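旧电脑回收新办法2月起施行 居民可预约上门

2021年1月10日

本报讯 迪尔布里奇（Dilbridge）市政部门公布了新的废旧电脑回收办法，将于2月起在全市施行。按照新办法，居民和小型单位淘汰的台式机、笔记本电脑、显示器及配套的键盘、鼠标、电源线，不再与大件垃圾一同清运，改由专门的回收线路收集，送往城北的分拣点处理。

此前，迪尔布里奇的废旧电脑主要有两个去处：一是由居民自行送到城南的大件垃圾场，二是卖给走街串巷的收购者。大件垃圾场只在上午开放，从城西过去要换乘公交，不少住户嫌路远，旧机器便一直放在楼道、阳台或储藏间里。卖给流动收购者虽然方便，但机器之后流向何处、硬盘里的资料如何处理，居民很难知道。市政部门在说明中表示，过去一年收到的相关来信，内容多集中在这两个方面。

新办法规定，回收工作由三家单位分工承担。本地的莱维蒂克（Levitik）公司负责上门收取和分拣，菲尤尔德（Fjeld）负责金属和塑料部件的后续处理，医疗设备企业梅达莱克斯（Medalex）则把厂区东门外的一处旧仓库租给市里，用作临时存放场地。三方的合同期限均为3年，期满后重新招标。

居民交旧电脑可以选择三种方式。第一种是预约上门，通过市政服务电话或网站登记地址和物品种类，工作人员会在登记后的一周内联系确定时间。第二种是自行送到社区回收站，全市首批设立40处，多数设在原有的垃圾分类站点旁边，也有一部分设在图书馆分馆和菜市场入口。第三种面向学校、诊所和小型企业，一次交付较多的单位可以申请集中清运，由莱维蒂克派车到单位门口装运。

家庭用户预约上门不收费。单位用户每次清运收取100元，送到社区回收站的不收费。市政部门说，收费只用于补贴车辆和人工，标准在合同期内不作调整。对于登记后无故爽约两次以上的用户，服务电话将暂停接受其上门预约，但仍可自行送交。

新办法对哪些东西可以交、哪些不能交也作了规定。台式机主机、一体机、笔记本电脑、液晶显示器、老式显像管显示器、打印机、扫描仪、路由器均在接收范围内。硒鼓、墨盒须从打印机中取出，单独装袋。外壳破裂、鼓包或者漏液的笔记本电池不得放入社区回收站的箱内，应当打电话说明情况，由工作人员带专用容器上门收取。电视机、微波炉等家用电器仍按原来的大件清运办法处理，不在此次调整之列。

台式机主机在收集总量中预计占比最大。按照分拣点的作业要求，主机送到后先登记来源区域和外观情况，再打开侧板，检查内部部件是否齐全。内存、硬盘、光驱、显卡和电源分别归类，主板与机箱分开。尚可使用的部件经检测后另行入库，不能使用的按材质转交处理单位。缺少部件的主机同样接收，居民事先把硬盘或内存取走留作自用，不影响交付。

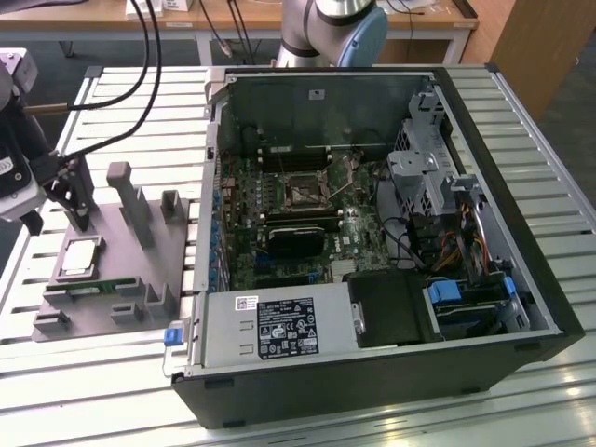 侧板已拆下的台式机主机，主板上的处理器插座空置。资料图片

资料安全是居民问得较多的问题。新办法要求，所有送到分拣点的硬盘一律登记编号，与主机分开存放，在规定期限内完成擦除或者物理销毁。机械硬盘擦除后检测合格的，可以进入再利用环节；固态硬盘和无法读取的机械硬盘直接销毁。居民如果需要，可以在预约时勾选“出具证明”一项，销毁完成后会收到一份盖章的书面证明，写明硬盘编号和处理日期。单位用户的硬盘全部出具证明，不需要另外申请。

市政部门同时建议，居民在交出电脑之前自行备份需要保留的照片和文件，退出各类账号，有条件的可以先恢复出厂设置。机器一旦交出并完成登记，分拣点不再受理找回文件的请求。

检测合格的部件如何使用，新办法也有安排。分拣点将用旧件组装一批台式机，配上显示器和键盘鼠标，提供给社区活动室、职业培训班和乡镇学校。首年计划组装约500台，由各接收单位提出申请，按申请先后和实际用途分配。组装好的电脑只安装基本的办公和上网软件，随机附一张部件清单。接收单位不得转卖，不再使用时应当交回分拣点。

城北分拣点由一处停用的汽车配件库房改建而成，目前地面、照明和消防设施已经改造完毕，通风设备仍在安装。市政部门说，分拣点不对外直接收取旧电脑，居民不必自行前往，周边道路也没有设置供社会车辆停放的位置。施行后第一个月，分拣点只在白天作业，是否增加晚间班次将视收集数量再定。噪声和粉尘情况按月检测，结果张贴在分拣点门口的公告栏内，并在市政网站上公布。

梅达莱克斯厂区外的旧仓库主要用来存放已经分拣、等待转运的部件，不存放电池。仓库与厂区生产区域之间有围墙隔开，车辆从东侧道路单独进出，每天上午转运一次。附近住户担心货车增多影响出行，市政部门答复称，转运车辆避开学生上学时段，并且不经过小学门前的路段。

原来从事流动收购的人员可以到服务窗口登记，经过一天的培训后领取证件，继续在各小区收购废旧电脑，但收来的机器应当送到社区回收站或者分拣线路指定的交接点，不得自行拆解。交接点按重量付款，价格每月公布一次。未经登记从事收购和拆解的，先予以劝告，再次发现的按现行规定处罚。此前有小区反映，个别收购者在楼后空地剪线、拆壳，留下的碎塑料和泡沫长期无人清理，这类情况今后可以直接拨打服务电话反映。

社区回收站的箱体分为上下两格，上格放键盘、鼠标、线缆等小件，下格放主机和显示器。箱门平时上锁，由站点值守人员在开放时间打开。各站点的开放时间不完全相同，设在图书馆分馆的与分馆开馆时间一致，设在菜市场入口的只在上午开放，其余站点上午和傍晚各开放一段时间，具体以箱体上张贴的时间表为准。显像管显示器较重，值守人员可以协助搬运，但不负责上楼。年纪较大或者行动不便的居民，市政部门建议选择上门收取。

受疫情防控要求影响，上门工作人员须佩戴口罩，物品在门口交接，不进入室内。居民可以提前把电脑放在门外或楼道不妨碍通行的地方，电源线拔下后捆好，显示器屏幕最好用旧布或纸板遮挡。没有电梯的楼房同样可以预约，登记时注明楼层即可。

预约登记从本月下旬开始，施行首周的上门时段按登记顺序安排。回收站的地址和开放时间可在市政网站查询，各社区公告栏也将陆续张贴。大件垃圾场从新办法施行之日起不再接收废旧电脑，此前已经送到场内的，由莱维蒂克统一运往分拣点。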